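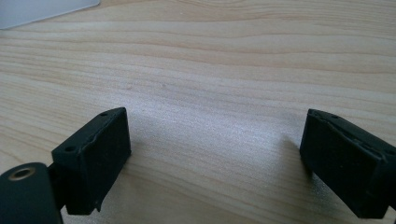 According to Bukola Ekwueme, the takes that teach the model the most are the slightly clumsy ones, where a person reaches for a thing, misses by a finger's width, and goes back for it. Bukola would keep every one of them if the disk allowed it. At Derkstead we keep most.

The gallery covers the tabletop part of the Plunent project. We record people doing small jobs with hand-held grippers and use the recordings to train a policy that will later run on robot arms. The target for the tabletop set is 3000 episodes. An episode is one attempt at one job, start to finish, usually less than a minute long.

The jobs are plain ones: open a box, put an object in it, close the lid, take the object out again, hand something from one gripper to the other. Hatice Öztürkmen wrote the list in December and it has changed very little. We dropped the job with the rubber bands.

An episode starts with the jaws open and clear of the objects. We had people starting with the jaws half closed for a while and the first part of the motion came out different for each person, so the open start went into the instructions.

Pads and wear

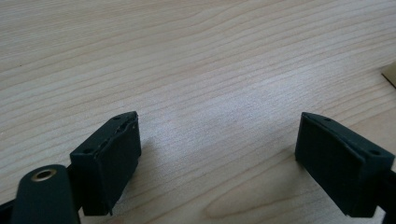 Gripper pads are the part we replace most. The facing layer rubs against box edges and against the table all day, and sooner or later it lifts. We log the state of both fingers at the start of a session, one line for each, so that anyone going through the data later can match a run of slips to a worn pad. On this pair the left finger would get "peeling, upper edge" and the right one would get "clean," so the two go down as different even though they belong to the same gripper. A peeling strip is allowed as long as the flat face still grips. When the face itself starts to go, the pad comes off and the session stops until there is a new one on.

Tarık Dursun asked early on if mixed wear was bad for training. We tested it by splitting one batch into 2 sets, worn pads and fresh pads, and training on each. The policy trained on fresh pads squeezed too lightly when we put older fingers on the arm. We have mixed them since then and do not try to keep the pads looking new.

The wood grain is another thing people ask about. A policy can latch on to a pattern in the table if it sees the same table every time. The Rurnmont room has a dark top and we send the same job list there, with the same objects.

Two-handed jobs

Box jobs take both hands. One gripper steadies the box or its lid and the other one deals with the object, and the operator decides which does what. Kha Chu prefers to have the box on the right. The clear plastic box with the hinged lid is hard for the cameras because the walls catch the light, and the white block is small enough that a gripper hides it at close range. Gray tape on the tabletop near the front corners stays where it is between takes. Cables should trail off the side, clear of the objects.
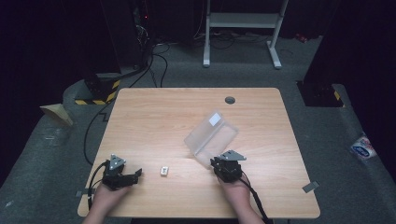
How a session runs

An operator does 40 takes and then has a break. After the break somebody else takes over the grippers and the first person moves to labeling. Labeling means typing a short sentence for each take, such as "put the white block in the clear box," and marking it as finished, unfinished or spoiled. Unfinished takes stay in the set. Spoiled ones are takes where the recording itself went wrong, for instance a dropped camera stream or a cable pulled out.

Between takes the operator moves the objects. We used to leave this up to the operator and everyone drifted back to the same comfortable spot in the middle of the table. Sadia Butt now reads out a position from a sheet before each take. It is slower but the spread is much better, and the far corners finally have some coverage.

Speed is left alone. New operators tend to go very slowly for the first 3 takes or so and then settle. We ask them to move the way they would if they were tidying a desk, and to keep going if they drop something.

What is still missing

Soft objects, mostly. Cloth and small bags are next on the list, followed by the Kaplan trays, which have a lip that the current fingers can't get under. Hatice is drawing a thinner tip for those. Pictures of the tray sessions will go on a separate page.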